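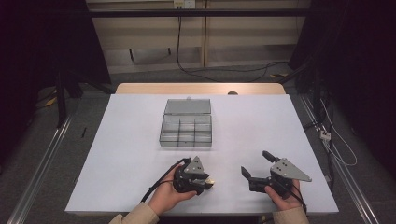
Section 4. Setting up your watchlist and announcement alerts

Last updated 2021-12-14

By now you should have Kaveron installed and be logged in with your own account (if you're still staring at the guest page, go back to Section 3 and do the email confirmation first). I wrote this part of the guide after setting up my own watchlist for the third time, so you're getting the version with most of my mistakes already ironed out!

What we're doing in this section: getting your holdings in, building a watchlist next to them, and telling Kaveron which company announcements are worth bothering you about. I'm using Bakke as the broker account in all the steps. Yours may put its buttons somewhere else, but the export file should look close enough.

4.1 Before you start

You'll need your broker login and a spreadsheet program, and it helps to have a list of the ticker codes you follow. Mine lives in a notes file that I really should clean up one day.

Note: Kaveron only reads your trades. It can't place orders, and nothing you do in this section will buy or sell anything.

Caution: Never type your broker password into the import screen. The import works from a file, and if a page that looks like Kaveron asks for your broker password, close it.

4.2 Bringing in your holdings

1. Log in to Bakke and open Statements, then Trade history.

2. Set the start date back to your very first purchase. The page shows the last 90 days unless you tell it otherwise, and I missed that the first time and ended up with a portfolio that had sold shares it never owned.

3. Click Export and pick CSV. Save the file somewhere you'll find it again.

4. Open the file and check that it has 13 columns. Close it without saving. Some spreadsheet programs like to "fix" the dates on the way out, and then day and month get swapped and your September dividends land in some other month entirely.

5. In Kaveron, go to Portfolio, then Import, and choose Jetivbridge as the converter. It's the one in the drop-down with the little arrow beside it.

6. Drop the file on the page and wait. My history has 447 rows and it went through while I was filling the kettle, so if yours is still spinning after several minutes, cancel and try again.

7. Look through the preview. Rows in yellow are ones the converter wasn't sure of, usually share splits and name changes. Click each one, pick the right company, and press Confirm.

Note: Fees come in as a separate line under each trade. Leave them there, even if it looks messy, or your average cost will come out too low.

If you've changed brokers at some point, run the whole thing again with the old broker's file. Kaveron matches up the transfers by itself as long as the ticker and the share count agree. Where they don't, you get a Transfer not matched message, and you can join the two halves by hand from the Activity tab. 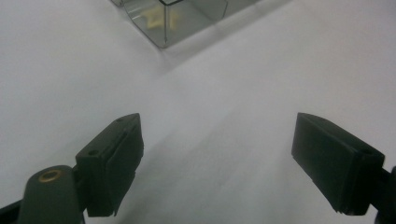
Lovisa Løken wrote in to say that her reinvested dividends showed up twice after the second import, once as cash and once as new shares, and that deleting the cash lines made her yearly income drop to nothing. She was right, and the old wording of this guide was what led her there. Leave both lines in. Open the cash line, tick Used for reinvestment, and the doubled amount disappears from your cash balance while the income stays in the report. Thank you, Lovisa!

4.3 Building the watchlist

Your holdings go on the watchlist by themselves. What you're adding here is everything else, the companies you're curious about but haven't bought (or sold and can't stop looking at, which is a fair chunk of mine).

1. Open Watchlists and click New list. Give it a plain name. I have one called Small caps and one called Maybe.

2. Type a ticker in the search box and check the exchange next to it before you click. The same three letters can belong to quite different companies in different countries, and I once followed a gravel business for months before I noticed.

3. Press Add. The price column will stay blank until the next refresh.

4. Click the pencil beside the company and write a line about why you added it. You can skip this one, but I'd do it. A few months on you'll have a ticker and no memory of what you liked about it.

5. Drag the rows into whatever order you want, then press the padlock to stop them from re-sorting whenever the price moves.

Note: The free plan allows five lists. Archived lists don't count toward that, so archive before you delete.

Prices on the free plan are delayed, and the delay is shown in small gray type under the list name. That's plenty for following along in the evening. Please don't trade off it! Check the live quote at your broker first, every time.

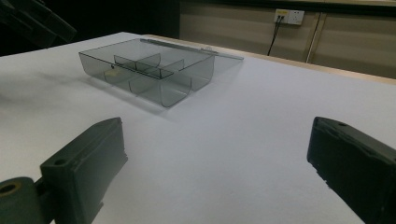
4.4 Turning on announcement alerts

This is my favorite part of the whole program, and also the one that can drive you up the wall if you switch everything on at once. Start small and add more later.

1. Go to Alerts, then Company announcements.

2. Under Source, choose Zoditport. That's the feed that carries the filings themselves, so you get the company's own document and can skip the forum chatter.

3. Tick Trading halts, Results and Contract news. Leave Director interests and Appendix forms off for now, unless you enjoy being pinged over breakfast for a routine share registry update.

4. Tick Market sensitive only.

5. Set Quiet hours. Announcements that come in during quiet hours are saved up and sent in one message when the window ends.

6. Press Send test. You should get a message headed Kaveron test alert. If it doesn't come, look in your spam folder, mark it as safe, and send another.

7. Go back to your watchlist and click the bell beside each company you want alerts for. A filled bell is on and an outlined bell is off.

Caution: An alert tells you that a document has been published. It doesn't tell you whether the news is good, and the headline was written by the company. Read the whole document, including the dull pages at the back, where the conditions and payment terms usually sit.

Note: If a company changes its ticker, the bell goes back to off. Kaveron puts a notice on the Alerts page when this happens, but it won't email you about it. 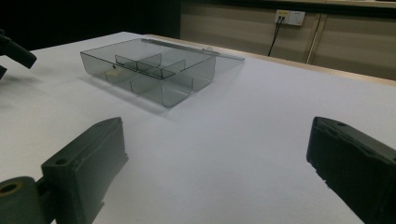

Organizer box, lid open.

4.5 If something looks wrong

Portfolio value is far too high: a share consolidation probably didn't come through. Open the company, choose Corporate actions, and add it with the date and ratio from the company's notice.

Alerts arrive a day late: check the time zone under Profile. Mine was set to the wrong side of the world for weeks.

Same alert twice: the company is on two lists and both bells are filled. Switch one off.

Import stops partway: look for a blank row in the middle of the file, delete it in a plain text editor, and start again from step 5 in 4.2.

Once the test alert has reached you and the preview shows no yellow rows, go on to Section 5, where we'll set up the tax-year report.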